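Speaker notes -- "Do they look at the wall?"
Trorlow teachers' share day, afternoon slot

SLIDE 1
Thank the room. Say which grades I teach (first and second, mixed). Ask for hands: who has an alphabet strip above the board? Who has seen a child use it this week without being told to?

Leave a gap. Let them look at each other.

SLIDE 2 -- What we were sold
Besnard word wall kit, 281 cards, color-coded by vowel sound. Read the line from the lid out loud: "children will refer to the wall independently." Ask how they know. I wrote and asked. I got a catalog back.

I'm not saying the cards are bad. Nice thick stock, the print is clear. I'm saying I paid for a claim and I'd like to see it tested.

SLIDE 3 -- What we tried
Two rooms at Pledlow, mine and the one across the hall. Mine had the full wall. Theirs had 6 words at a time, taped at eye level near the writing table, swapped out when the kids stopped missing them. We ran it through February. During writing time an aide put a tally mark down each time a child looked up, found a word and went back to the page.

Say this slowly: it's two rooms. Different kids, different teachers. If somebody stood up here with a study this small and tried to sell you something, I'd want you to walk out.

SLIDE 4 -- Spelling samples
673 pieces of writing between the two rooms. Show the "becuase" pages. The word was on my wall the whole time, in yellow, and 7 children still spelled it their own way on the last page of the month.

The small list did better on the words it had. Of course it did, they'd been practicing them. Whether any of it stuck by April is a different question and I can't answer it yet.
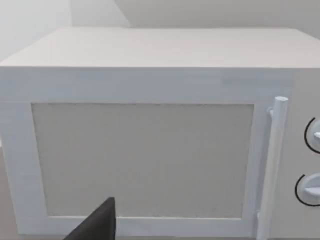
SLIDE 5 -- What about the screen version?
Somebody will ask about Plelotton, so get there first. It reads the word aloud when the child taps it. My kids loved tapping. They tapped "elephant" over and over and none of them were writing about elephants. Maybe it works with older ones -- I'd want to see their pages before I believed it.

SLIDE 6 -- What I'd do Monday-proof
(Change this title, it makes no sense.)
Take half the wall down. Put the words where a seated six-year-old can read them. Keep a tally for two weeks before ordering anything else.

QUESTIONS
If they ask about cost: the kit came out of my own supply money.
If they ask for the tally sheet: copies by the door, take one.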